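Oiling or lacquer for a light wood table?

tesberg_flat
We bought a light wood dining table from Flunberg in November and it came unfinished. The shop says hard wax oil, my father-in-law says water-based lacquer and be done with it. Two kids, meals at it every day. What would you do?

binora572
Oil. We've had ours oiled for years and I redo the top each spring – one evening with a rag, then leave it overnight. When a ring shows up I sand that patch and oil it again. Try that with lacquer.

kettle_lid
Disagree. Oil is fine if you like upkeep. With kids you'll get juice sitting on it for an hour before you notice. Two coats of matte lacquer, 90 minutes between them, light sanding after the first.
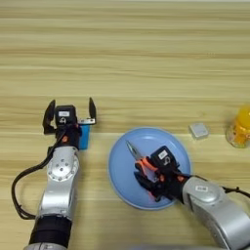 binora572
Matte lacquer still looks like a coating to me, and on pale wood I think it goes a bit gray. Before you pick anything, look at how much the color shifts across the top. With beige, tan and honey bands running side by side like these, oil will bring out the darker ones. Some people love that, some don't. Test the underside first.

kettle_lid
Never had gray from it. Mine went slightly yellow if anything.

tesberg_flat
Didn't think of the underside, thanks. What grit did you both stop at?

binora572
180 for oil. Any finer and it doesn't soak in.

kettle_lid
240, and wipe off all the dust.

tesberg_flat
OK, I'll do a patch of each under there on Thursday and post how they look.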